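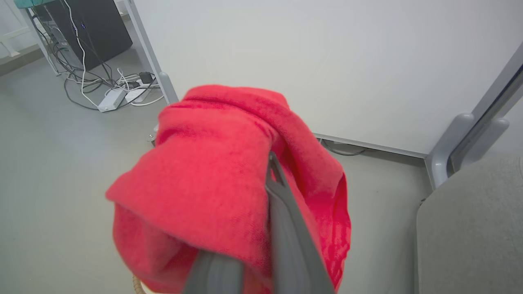
How do you all fold towels so they stay folded? I moved to Venell in May and the airing cupboard in the new place is tiny, just 2 shelves, and every time I pull one towel out the rest come with it. I've tried folding in half and half again, which is how my mum did it, but mine end up fat and lopsided. The red one is the worst of the lot, it's that fuzzy terry sort and as soon as it's doubled over you get a big round ridge along the top and a floppy bit going off to the side. Flat cotton tea towels I can manage fine! Is it the towel or is it me? Also does rolling save any room, or does it only look nice in hotels?
Posted by gitville_newbie, Dec 2, 2025

mossandmugs
Bit of both, I'd say. Fluffy towels don't hold a crease, so stop trying to make one. Lay it flat on the bed, smooth it out with your forearm (hands leave lumps), then fold it in thirds the long way, so both raw sides end up tucked in. After that fold it in half, and in half again if your shelf is shallow. Put it away with the rounded fold facing out and you can slide one from the middle without the whole pile coming down. I got 24 into a cupboard in my old flat in Gitville doing it like this, though a fair few of those were hand towels. Oh, and go easy on the softener. Mine went slippery with it and slid about all over the place.

tinlid
just roll them

peg_basket_100
Rolling worked for me but only once I'd stood them in a box, otherwise they unroll and you're back where you started. I fold mine in half longways first, then roll from the short end, quite tight. It doesn't save much room with thick ones, to be fair, they're the same amount of towel whatever you do! If your shelves are deep, try 3 across with the ends facing you. My bath sheets are too big for any of this and live over the back of a chair.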